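Print this thread | E-mail this thread

Thread tracking on the suturing rig: what worked for us

plakow_dev, 5/7/19
Really pleased with this one, so forgive the length! We've dropped per-frame segmentation in Fellow and now fit a spline to the suture thread, carried over from one frame to the next. Trained on 2,040 labelled frames. Pale thread over deep red is lovely to work with, until the light burns the red out.

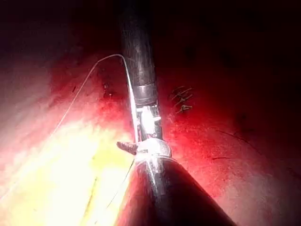 White thread on red, wrist view. Bright patch at lower left.

hutside
Nice! But 2,040 frames is thin. I'd want twice that before trusting it near a needle driver.

plakow_dev
I'd rather have harder frames than more of them. The last 376 taught it more than the first batch did.

loopclosure
With hutside on this. Your spline prior will happily invent thread under glare. And what about old stitches? Dark ends everywhere on our pads, and our planner kept trying to grasp them.

plakow_dev
Fair point on glare, we do drop confidence there. For stitches we use colour plus length, so short dark bits never reach the planner. 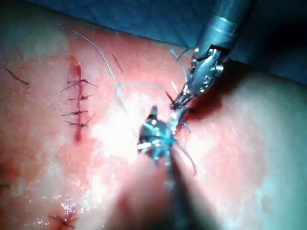 Light blue strand looping towards the jaws, dark knots on the left.

hutside
OK, that arch over the grasper tip is a proper test. Does Dönmez's smoother help?

plakow_dev
Loads! Window of 3 frames, any longer and it lags. Config going up tonight.

Contact us | © Plakow Forums | Back to top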